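Progress Report to Drerkum: Bimanual Tabletop Demonstrations
Reporting period ending April
Prepared by Mared Skyrme, Nustberg

1. Status

Collection for the second work package is on schedule. The dataset held 1865 accepted demonstrations at the close of the period. All were recorded by teleoperation on the two-arm cell, with both arms returned to their start pose before each recording. Episodes that ended in a protective stop were dropped at the station and are not in the total.

2. Task set

The current task set has 17 instructions. Most ask the operator to move one named item onto the tray or off it. The remainder require a handover between arms. Items are a mix of packaged groceries and toy food, chosen to vary in shape and stiffness. Layouts are drawn from a script and set by hand, with wide spacing in the first block so that grasp errors can be separated from collisions with neighboring items. 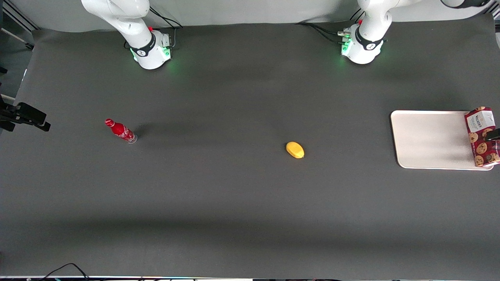 Bottles lying on their side remain the slowest item. Operators tend to correct the wrist angle late, and the policy trained on the first block copies the hesitation. Angharad Samuel has rewritten the operator instructions so that the wrist is aligned before descent. We will compare the two versions on held-out layouts before deciding whether the older episodes stay in the training mix.

3. Data quality

Review moved from Conetti to the Bowen annotation tool in the middle of the period. The change cost us about 3 working days while labels were converted. Two problems came out of the review:

Gripper state was logged one control step behind joint state in the early sessions. The offset is constant and has been corrected in the stored files.

Some instructions named an item by brand and others by type. Both forms are now kept as separate text fields.

4. Next period

We plan a further 500 demonstrations with closer spacing and more handovers. Lighting over the table is uneven, and we intend to leave it so for this block and record a smaller set under diffuse light for comparison. No change to the budget is requested. The open item for Drerkum is approval of the revised held-out split, sent separately by Angharad Samuel.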